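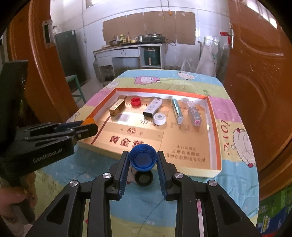

Blue bottle cap held open side up, with the cardboard tray and more small things behind it.

Kitier Small Objects Pack
Session plans, task cards and trimming tools for hand-held gripper recording
By Flellix

In stock as a download. Printed card set ships separately.

I started writing this pack after a very annoying week with bottle caps. We had a policy that could pick up a mug all day long, and then I put a plain plastic cap in front of it and it pushed the thing off the table. Caps are light, they slide, and they look completely different depending on which way up they land. So I wrote a recording plan just for small flat things, and then for thin boxes, and then it kind of grew from there!

What you get is the method, written down so that anyone with a hand-held gripper and a table can follow it. The gripper isn't included. You bring your own, you bring your own odds and ends, and the pack tells you how to set them out, what order to do things in, and how to tell a good take from a bad one later.

How a session works

You pick a shallow tray or a box lid and put it on whatever table the home already has. Leave the table how you found it. Patterned cloth, shiny cloth, creases, printed trays with big lettering all over the base — keep them, please. I used to bring a plain gray mat with me, and I've stopped.

Then you draw a card. Each card gives one pick and one place, such as a cap from the tablecloth into the tray, or a slim carton turned to lie along the wall of the tray. There's a whole run of cards for caps lying open side up and another for caps lying flat side up, and you shuffle the two together so your hands don't get into a rhythm. Mine got into a rhythm very quickly, and you could see it in the recordings (every approach from the same side, same height, same little pause).

Every card gets 10 takes, and you nudge the other objects between takes. Let things overlap. A cap half hidden behind another cap is a great start position, and so is a round one leaning on a carton. If something falls over, leave it where it fell and carry on from there.

The part that made the difference

We tried two versions of the plan. One was the old tidy one, with the mat and the objects spaced out. The other was the version in this pack, recorded in ordinary rooms with the clutter left alone. Same total recording time for both, same training setup, same arm for testing, and a table neither version had seen.

On caps lying open side up, the tidy version got the pick on half of the tries. The pack version got 86 percent. I reran it in April with a fresh set of caps because I didn't quite trust it, and the gap held. Slim boxes improved too, by a lot less. Caps touching the tray wall are still bad in both versions, and I don't have a fix for that yet. If you work mostly with those, this pack will help you record them but I can't promise you a nice number at the end.

One more caution. We tested on one arm with one kind of padded finger, so please run your own check before you plan a big collection on the back of mine.

What's in the pack

Task cards: caps, cartons and mixed trays, as a printable file
Session sheet: one page, with room for the table, the light and anything odd
Take guide: 5 pages on keeping or dropping a take, with the borderline cases spelled out
Trimming script: cuts idle time from both ends and leaves failed grasps in unless you tell it otherwise
Katayama shuffle list: the object orders we used for the test above

What you need

A two-finger hand-held gripper with its own recording
A shallow tray or box lid
At least 6 small objects, more if you have them
A table in a room people use

Choosing a version

The download is fine for most people, and you can print the cards at home. I'd get the printed set if you run several recording sites, mainly because the home-printed ones curl and stick together after a while. The cards are the same in both. If you already own the Vundus pack for drawers and doors, the session sheets match, so you can file them together and the trimming script will read both.

Things people write to me about

Bare fingertips work, but thin cartons slip a lot more in my hands. Ribbed pads are what I'd choose for caps. Two people can record at the same table as well; the cards have a second column for that, and you just agree on who goes first. It's okay if the other gripper ends up in your view. We kept all of those takes and trained on them.

Failed grasps are worth keeping too. Mark them on the sheet with an F and move on to the next take.

Current edition: Mar 15, 2023. If you bought an earlier one, log in with the same email and the new cards will be in your downloads, along with a corrected page for the mixed trays (the old one had two cards with the same number, sorry!).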